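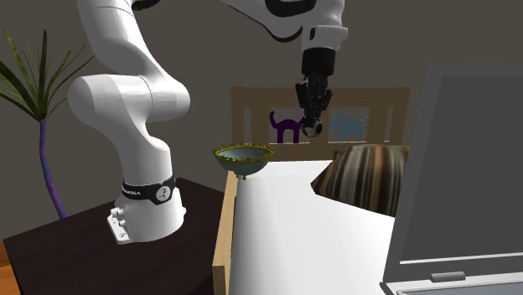 4.3 Checking the work area before a run

Do these checks in simulation first, then repeat them at the real cell. The Plombridge site rules require both. Allow almost 9 minutes for the full set.

1. Open the cell layout in Renine and confirm that the arm is in the ready position, with the gripper above the work surface and clear of every object.

2. Look at the base. The mounting bracket must sit flat on the tabletop. At the real cell, check each bolt with the torque wrench and sign the mounting sheet.

3. List every object within reach of the arm. Include things that are not part of the task. A chair back, a cushion, a plant or an open laptop counts as an obstacle and must have its own collision shape.

4. Mark the target object. If it stands near a corner or an edge, as the small gold-rimmed bowl does, set the approach from directly above and limit the speed to level 2.

NOTE: Raised rims and knobs are often lost when a collision shape is simplified. Use the detailed shape for the target and the simple shape for the rest.

5. Run the path 3 times without closing the gripper. Stop if any part of the arm enters the keep-out zone.

6. Save the result under the cell name. Imard keeps the last 3,960 entries and then overwrites the oldest.

CAUTION: A clean simulated run does not replace the risk assessment for the real cell. Do not enter the guarded area while the drives are on, even at reduced speed.

CAUTION: If an object is moved or added after step 3, go back to step 3. Do not edit the saved layout by hand.

Cells fitted with the Ibarra light curtain also need the test in section 4.4, at the start of each shift.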